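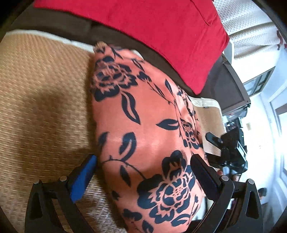
Kider Floral Cushion with Tassels – Salmon Pink and Navy

Item no. 299
Sold singly, insert included

The Kider is a long, narrow sofa cushion in salmon pink with a navy blue flower print. The blossoms are large and look a lot like peonies, joined by thin stems and small teardrop leaves. Because the flowers run big and the spacing is loose, no two covers are cut exactly the same. Yours may have a full bloom at one end and a smaller one at the other.

The fabric has a slight sheen and a soft hand. It creases a little in use, and most of that shakes out. Corners are finished with a fringed tassel.

Where it works
On a dark brown sofa the pink does most of the job by itself. It also sits well next to a plain red cushion and anything tan or beige, such as a woven mat or a throw over the arm. If your sofa is already patterned, look at the Saavedra plain range first.

Details
Brand: Enier
Range: Kider
Color: salmon pink, navy print
Shape: rectangular
Closure: hidden zipper on one long side
Insert: polyester fill, removable
Cover only: available as a separate item

Care
Take the insert out before washing. Machine wash the cover cold, inside out, with the zipper closed. Tie the tassels together with a bit of thread or put the cover in a mesh bag. Line dry. Iron on low from the back and keep the iron off the fringe. The insert can be spot cleaned but should not go in the dryer.

New covers can give off a little color in the first wash – keep them away from whites.

Delivery and returns
Orders leave our warehouse within 2 working days. Cushions are packed flat, so allow around a day for the fill to come back up. Unused cushions can be returned within 17 days with the tag still on. Washed covers cannot be taken back.

Also in this range
Kider square cushion, same print
Kider bench pad, navy with pink piping
Saavedra plain cushion, red
Flusport outdoor cushion, tan

Trade orders
For hotels and rental homes we print to order up to 1000 covers. Please use the trade form and allow extra time in April.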